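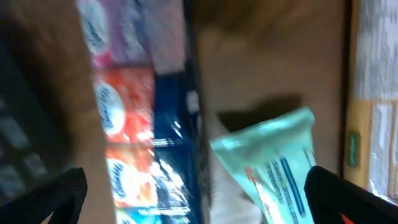
I booked the Clestora for three nights in February 2023 on the strength of one photograph of a bathtub. The bathtub exists. It belongs to a room on a floor they are still renovating, and the man at the desk was very kind about how many people had asked.

My room was number 27, at the far end of a hallway that changed carpet twice on the way. It had a good bed, a bad chair and a window facing the harbor if you stood in the closet. I have paid more for worse. At 79 a night with breakfast I was prepared to like it, and by the second evening I did.

Breakfast runs until ten, in theory. By nine-thirty the eggs have gone and a woman with a cloth is wiping the table next to yours in a meaningful way. Go early. The brown bread is worth an alarm clock and the coffee isn't, but there's a place called Purker across the street that opens at seven and will sell you a decent one in a cup the size of a bucket.

On Saturday I took the boat tour with Peadar Breathnach, who has been steering people around the bay for 40 years and has stopped pretending the seals are a surprise. "Seals," he says, and keeps going. There were seven of us on board, all dressed for a different kind of weather. The tour is supposed to take in the old lighthouse, but the swell was up, so we looked at it from a distance while he told us what we would have thought of it. I'd go again.

Dinner was at Mac Suibhne both nights – the first time by choice, the second because everything else on the street was shut until March. Off season has its charms, and a menu isn't one of them. The fish pie was excellent on Friday and still excellent on Saturday, when it was also the only thing left.

If you're going, the bus stop has moved to the bottom of the hill and the hotel's website hasn't heard. Bring a bag with wheels, or don't bring much. And ask about the bathtub before you pay, just so the man at the desk doesn't get lonely.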